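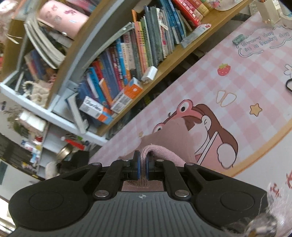
Step 4: Practice grips with the club's hand-held gripper

Okay, now the fun part! I'm writing this one up for everyone in Samina Marwat's beginner group, and I did every bit of it at a desk. Start with something soft. A fuzzy pink cloth is great, and you want it caught by a fold between the two blue pads so the rest can hang.

1. Open the fingers all the way.
2. Come straight down on the fold.
3. Squeeze slowly, lift, and hold for seven seconds.
4. Set it down and log the try.

Note: we need 100 tries each by February (I know, I know).

Caution: keep your own fingers out of the linkage arms!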